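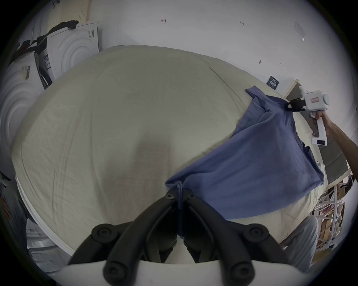
2. Washing Habits and Water Use in Usley

Our group looked at how much water households in Usley use for laundry. The survey went out in January and 105 households answered.

2.1 Method

Each household kept a log of loads for 2 weeks – clothes, towels and bedding were written down separately. We read the water meter before and after each wash in the Girenari building only, as the other buildings have shared meters.

2.2 Results

The logs list 1504 loads in total. Clothes made up the largest share, with bedding second. Fitted sheets were often washed alone, which raised the number of half-full loads. Homes on the Ekska side of town ran fewer loads but used hot water more often.

Two logs had missing pages and were left out of the bedding table.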